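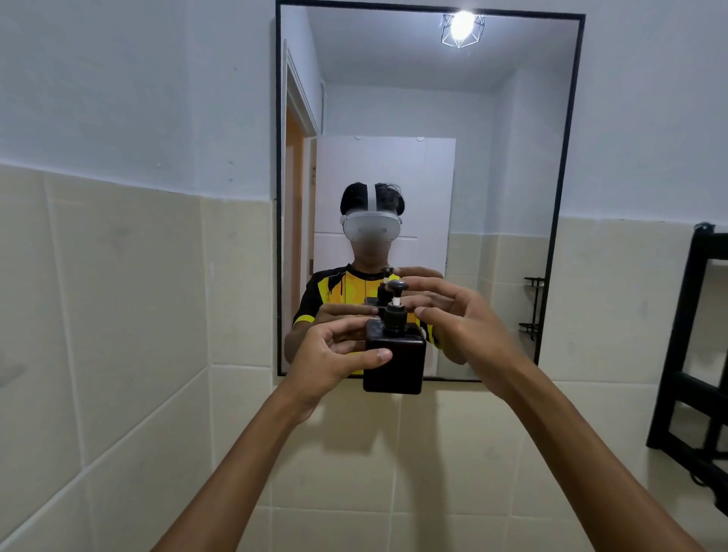
## Séance 4 - Compte rendu de la visite chez Luvaten (octobre)

Le présent document complète le cours consacré à l'apprentissage par démonstration. Il est destiné aux étudiants ayant participé à la visite ainsi qu'à ceux qui en ont été dispensés. Son contenu fait partie du programme de l'examen écrit.

### 1. Cadre de la visite

Le groupe a été accueilli à 10 heures sur le site de Zorthorpe par Mme Halina Wróbel, responsable des démonstrations. La matinée portait sur la constitution d'un corpus de gestes domestiques enregistrés en vue subjective, destiné à l'entraînement de robots de service. Le corpus présenté, dénommé Skistico, comprend 452 séquences réparties en 11 tâches.

### 2. La tâche « distributeur de savon »

La tâche retenue pour la démonstration est bimanuelle : une main maintient le flacon, l'autre actionne la pompe. L'opérateur porte un casque de réalité virtuelle et travaille à mains nues, face au miroir de la salle de bains.

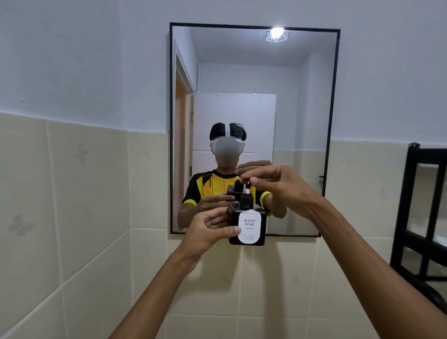 *Fig. 2 - Tâche « distributeur de savon » : maintien du flacon de la main gauche, main droite sur la tête de pompe.*

Trois points ont été soulignés au cours de la présentation :

- **Prise et appui.** La force exercée sur la pompe doit être compensée par la main de maintien. L'annotation distingue donc l'approche, le contact et la pression.
- **Occultation.** Les doigts masquent une partie du flacon, jusqu'au bord de son étiquette.
- **Réflexion.** Le miroir fait apparaître un second flacon et une seconde paire de mains. Le modèle doit apprendre à ne retenir que les objets réels - point sur lequel la discussion a été la plus longue.

### 3. Annotation

Les séquences sont segmentées au moyen de l'outil Tokarz. Toute phase inférieure à 500 millisecondes est rattachée à la phase précédente. Les visages sont floutés, reflets compris.

### 4. Travail demandé

Chaque binôme remettra une note de deux pages proposant un découpage de la tâche en phases et une règle d'annotation pour les reflets. Les notes sont à déposer sur l'espace du cours avant la séance 5.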